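Spent the afternoon at the Kvaran open day in Noltholm. 20 of us in the group, tea first, then straight through to the robot arms.

Bjartur Overgaard ran the demo. The job was a yellow plastic thing on white pegs, and he let us stand close enough to hear the motors.

They've logged 2,450 tries at handling household stuff so far – 273 of them since the last open day in February. 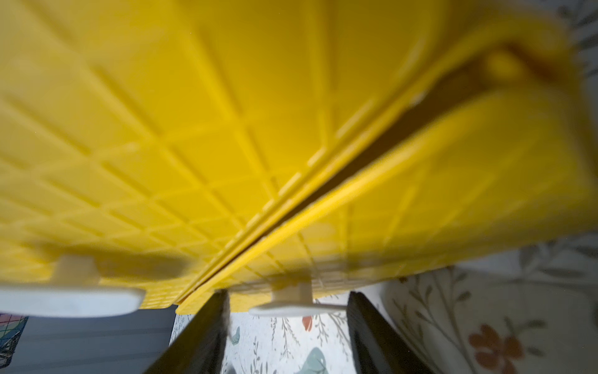

I asked how long it takes to teach a new job. Bjartur said it depends on the grip more than the object.

Next one is at the Clekurlow site. I've put my name down.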